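Caméra de poignet en simulation : le détecteur trouve la mauvaise porte

Forum d'entraide > Simulation et planification > Perception
Publié en juin par Genivaldo Conceição

Bonjour à tous,

J'essaie de faire ouvrir des portes à un bras simulé, sous Serkonell, avec le planificateur de Trerby. De loin, tout va bien. Dès que la pince s'approche, mon estimateur de pose se met à hésiter entre deux plans, et l'orientation saute de l'un à l'autre comme un touriste devant une carte de métro. Le planificateur, qui est poli, replanifie à chaque saut. Au bout de 100 replanifications il abandonne, et moi aussi.

J'ai déjà baissé le seuil de confiance, puis je l'ai remonté, puis je suis allé dîner. Le nuage de points passe par un RANSAC avec 4,000 itérations (oui, c'est beaucoup, non, ça n'aide pas). La vue du poignet au moment où ça déraille :

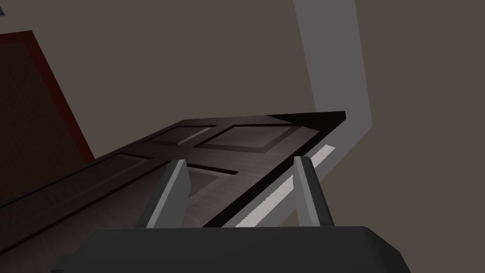
La porte qui m'intéresse est celle au cadre clair, entre les doigts. L'autre, au cadre brun-rouge, ne m'a rien demandé.

Réponses

Wayne Birkett
Tu as essayé de mettre à jour Serkonell ? Chez moi la mise à jour a réglé un problème de porte. C'était un problème de licence, mais il y avait une porte.

Fidelina Salazar
Deux panneaux très sombres, deux cadres, et un RANSAC qui prend le plan ayant le plus de points : il choisit selon l'humeur du bruit. Augmenter les itérations lui permet d'hésiter avec plus de précision.

Ce que je ferais, dans l'ordre :

Masque les doigts. Tu connais la cinématique de la pince, donc tu peux projeter son maillage dans l'image et jeter ces pixels avant toute segmentation. Ils passent devant le bas de ta porte, et le droit tombe pile sur la jonction avec le cadre, là où tu aurais bien besoin d'une arête propre.

Garde la pose estimée de loin comme a priori et refuse tout plan dont la normale s'en écarte trop. Si 3 images de suite sont refusées, arrête le bras et relance une détection complète.

Enfin, ne replanifie pas à chaque mesure. Filtre la pose, et ne réveille le planificateur que si la cible filtrée a bougé au-delà de ta tolérance de prise.

Lumturie Softić
D'accord avec Fidelina, sauf que si la porte pivote pendant l'approche, l'a priori fixe va rejeter la bonne mesure avec beaucoup d'assurance. Mets l'angle de charnière dans l'état du filtre. Vérifie aussi le plan de coupe proche de la caméra virtuelle, j'y ai laissé un après-midi.

Genivaldo Conceição
Masque et filtre en place, les sauts ont disparu. L'angle de charnière, je m'y mets ce soir. Wayne, j'ai quand même fait la mise à jour, il faut maintenant que je recompile tout.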